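Venue check, poetry reading and chapbook launch, Szczepańska Room
September 2026
Checked by Dumisani Venter, with Rianne De Graaf for the press

**Capacity and exits**

- [x] Posted capacity is 121. Ticket sales closed below that.
- [x] Both exits open from inside without a key.
- [ ] Rear exit sign lit. *Comment: dark when we tested it. Ward Groen has the part and will fit it before doors. I will look again.*
- [x] Center aisle clear. *Comment: the front row had crept forward, so we moved it back to the tape.*

**Stage and sound**

- [x] Riser steady, edge marked in white. *Comment: two of the readers use a cane. Parviz Yazdani asked for a rail on the left side and it is on.*
- [x] Cables taped down from the lectern to the wall.
- [ ] Reading lamp. *Comment: works, but the cord is frayed near the plug. Do not use it. Borik is lending another.*
- [x] Content note on the program. *Comment: the Pesitz sequence deals with the camps and with a death in custody. Rianne wants it read aloud as well – before the first poem, not at the break.*

Book stock came in over 13 cartons and is kept off the stairs. Stacks go no higher than the table edge.

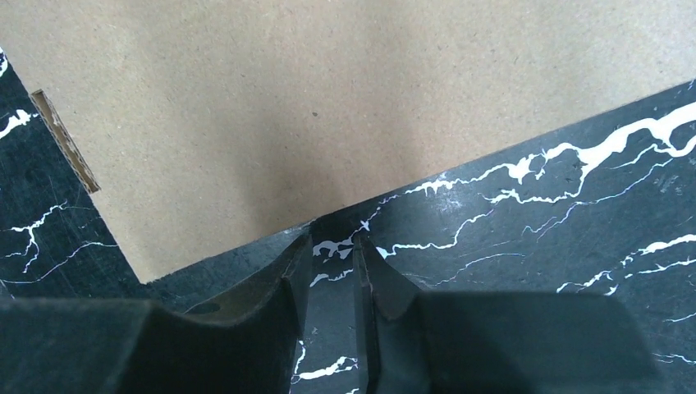
**Book table and lobby**

- [x] Table legs locked.
- [x] Walkway past the table wide enough for a wheelchair.
- [ ] Coat rack. *Comment: leans when full. Move it against the wall or leave it out.*
- [x] No candles. *Comment: Joris Boersma had planned some for the elegies. He has agreed to battery ones.*

**First aid**

- [x] Kit at the door, seal unbroken.
- [ ] Name of first aider on the door list. *Comment: still blank. Joris to fill in.*

Open items go to Ward. The room stays closed to the public until the exit sign is signed off.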